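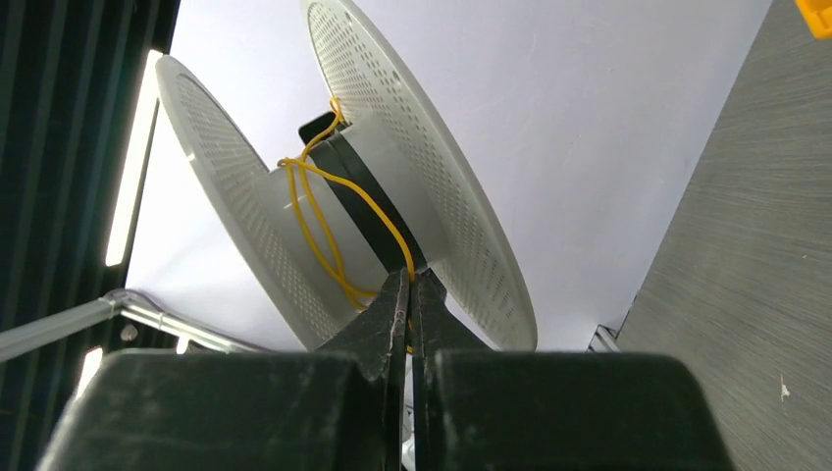
## 4. Draht greifen und von der Spule abziehen

So, jetzt wird es fummelig. Wenn du die Abschnitte 1 bis 3 durchhast, ist der Arm am Tisch verschraubt, die Kamera am Handgelenk liefert ein Bild und der Greifer fährt beim Einschalten brav auf Nullstellung. Jetzt kommt der Teil, für den ich das Ganze überhaupt gebaut habe: Der Greifer soll den gelben Draht zwischen die Fingerspitzen nehmen und von der weißen Spule ziehen, ohne dass ich danebenstehe und nachhelfe.

Die Steuerung heißt bei mir Storkaver, so heißt auch der Ordner mit den Skripten. Wenn du deinen umbenannt hast, musst du in den Befehlen unten mitdenken.

### Was du vorher einstellst

In der Datei `greifer.yaml` stehen meine Werte. Fang ruhig damit an:

| Wert | Eintrag | Bemerkung |
|---|---|---|
| Schließkraft | 15 | in Prozent, fürs erste Mal reicht das |
| Anfahrhöhe | 159 | in mm über der Tischplatte |
| Wartezeit nach dem Schließen | 800 | in ms |

Die Anfahrhöhe hängt davon ab, wie hoch dein Spulenhalter steht. Bitte nachmessen und nicht blind übernehmen! Ich hatte im August den Halter umgebaut, die Zahl vergessen und bin mit beiden Fingern voll in den Flansch gefahren. Hat gekracht, aber alles heil geblieben.

### Schritt für Schritt

1. Stell die Spule aufrecht hin, also auf die Kante, sodass du von vorn zwischen die beiden Lochscheiben auf den Kern schauen kannst. Leicht schräg ist in Ordnung, der Greifer braucht bloß freie Bahn bis zum Kern.
2. Leg den Draht locker über den Kern und lass ein paar Schlaufen nach unten hängen. Das darf ruhig unordentlich aussehen. Stramm gewickelt kriegt der Greifer ihn bei mir nicht zu fassen.
3. Schau dir das schwarze Band um den Kern an. Der Draht soll darüber rutschen können und nicht an der kleinen Lasche hängen bleiben.
4. Starte die Anfahrt mit `storkaver anfahren --langsam`. Den Zusatz `--langsam` lass bitte die ersten Male immer dran.
5. Warte, bis der Arm steht, und kontrolliere im Kamerabild, ob die Fingerspitzen auf den Kern zeigen. Falls nicht, mit den Pfeiltasten nachschieben, immer nur einen Tastendruck auf einmal.
6. Jetzt `storkaver greifen`. Die Spitzen laufen aufeinander zu und sollen am Ende einen einzelnen Strang halten, und zwar ganz vorn.
7. Zieh mit `storkaver abziehen 11` den Draht elf Zentimeter zu dir her. Wenn dabei die ganze Spule mitwandert, sofort Leertaste drücken, Schlaufen lockern und zurück zu Schritt 4.
8. Mit `storkaver loslassen` gehen die Finger wieder auf. Fertig, das war ein Durchgang!

> **Vorsicht:** Finger weg vom Greifer, solange der Arm Strom hat. Auch wenn er stillsteht. Er ist klein, kneifen kann er trotzdem ordentlich, und zum Schlaufenlegen drückst du bitte jedes Mal den Notaus.

> **Vorsicht:** Dünner Draht federt zurück, wenn er aus den Spitzen springt. Ich trage dabei inzwischen eine Schutzbrille (ja, auch für fünf Minuten).

### Wenn es hakt

**Der Greifer erwischt zwei Stränge.** Passiert mir ständig. Die Schlaufen unten etwas auseinanderziehen und noch mal von vorn. Wer mag, dreht die Spule ein bisschen, dann liegt der Draht aus Sicht der Kamera anders.

**Der Draht rutscht durch.** Erst die Fingerspitzen abwischen, dann die Schließkraft in kleinen Schritten hochsetzen. Abgegriffene Finger sind an sich kein Problem, Staub vorn an den Spitzen schon.

**Die Kamera findet den Kern nicht.** Weiße Spule vor weißem Hintergrund ist für die Erkennung natürlich doof. Tsung-han Cheung aus unserer Werkstatt hat mir den Tipp gegeben, gar nicht auf das Weiß zu gehen und stattdessen nach dem dunklen Band zu suchen. In der Konfiguration heißt das `ziel: band`, und seitdem läuft es deutlich ruhiger. Achte auch auf Spiegelungen: Blankes Metall und helle Lichtleisten neben der Spule bringen die Belichtung gern durcheinander. Dann hilft es, `belichtung: fest` zu setzen und einmal von Hand einzustellen.

**Der Arm bleibt auf halber Strecke stehen.** Steckt bei mir fast immer am Kabel zum Handgelenk. Einmal abziehen (Strom aus!), wieder reinstecken, bis es klickt, und neu referenzieren wie in Abschnitt 2.

Wenn du Schritt 4 bis 8 ein paarmal sauber durchbekommen hast, kannst du `--langsam` weglassen und dir die Werte in der `greifer.yaml` sichern. Weiter geht es in Abschnitt 5 mit dem Ablängen.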